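My bowls finally have a system

I have been putting off the bowl shelf since we moved in, and this Sunday I finally did it. I'm so pleased with how it came out that I have opened the cupboard six times today just to look (coffee in hand, grinning like a kid).

If you've been reading for a while, you know I collect bowls the way other people collect mugs. Steel ones for mixing and prep, ceramic ones for soup and cereal, a few odd ones from the flea market in Lerolstead that I couldn't leave behind. They all used to live in one leaning tower, and the bowl I wanted was always second from the bottom.

Getting everything out where I could see it

Start with a clear surface. I love a pale tabletop for this, as every dent and chip shows up against it. Bring the bowls over in small batches and set them down with a little air between them so you can compare the rims. I began with steel and one white ceramic bowl, the kind with a small printed decoration low on the outside, and right away I could see they had no business being stacked together. One tapers down to a narrow foot and the others are so much rounder!
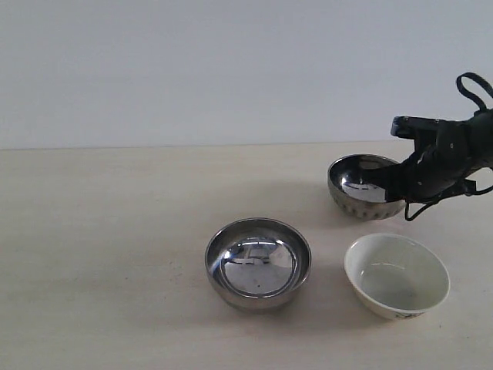

Steel with steel, ceramic with ceramic

My friend Saadet Kahraman has been telling me this for years and I never listened. Steel bowls slide into each other beautifully and don't mind a knock. Ceramic wants something soft between the layers, and I've been cutting up an old flannel sheet for that. Saadet uses coffee filters. Both are fine, though the flannel is prettier.

Wipe the table down between batches. I know that sounds fussy, but there is always some grit from the bottom of a bowl that has sat at the back of a shelf since August, and you'll drag it straight across a clean rim. I like getting back to a bare stretch of table before the next lot comes over.

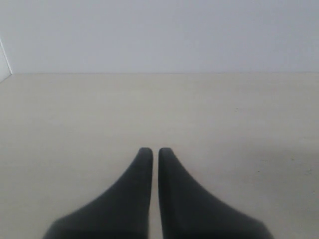 So, measuring. I skipped it the first time and had to redo a whole stack. Our shelf is 79 centimeters wide, and I worked out that I could fit three stacks across with enough room for my hand to get down beside each one. That last part matters so much more than I expected! A stack you can't get your fingers around might as well be glued to the shelf.

The shallow dishes go at the front. I use mine constantly, for chopped herbs, for salt, for the cut side of a lemon, and a low one is easy to reach over when I want something behind it.

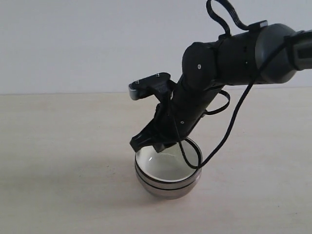 Shallow metal dish with the dark bands around the outside.

Then it's just building the stacks. Biggest at the bottom, obviously, but look at the shape as well as the width. If the upper bowl wedges tight into the lower one, give it a different partner, or you'll be standing at the sink with hot water and bad language. Two together is my favorite height for anything I use every day. For the holiday bowls I'm happy to go up to eight, way at the back.

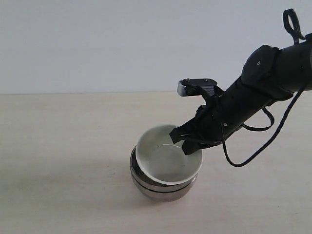
Last updated Sunday, 9:40 p.m.

I've added this bit after a message from Milagros Campos, who wanted to know what I do with lids. Lids stand on edge in an old letter rack at the end of the shelf. It cost me next to nothing and I adore it.

She also asked whether I got rid of any. A few! Two chipped ones are going out to the porch for succulents, and Kiran is taking a big steel one for bread dough. The flea market ones are all staying, including the lopsided green one that doesn't stack with anything. It gets the windowsill, with the garlic in it.

Next up is the drawer under the stove, where the baking sheets are. Send me your divider ideas, please, especially if your drawer is as deep as mine.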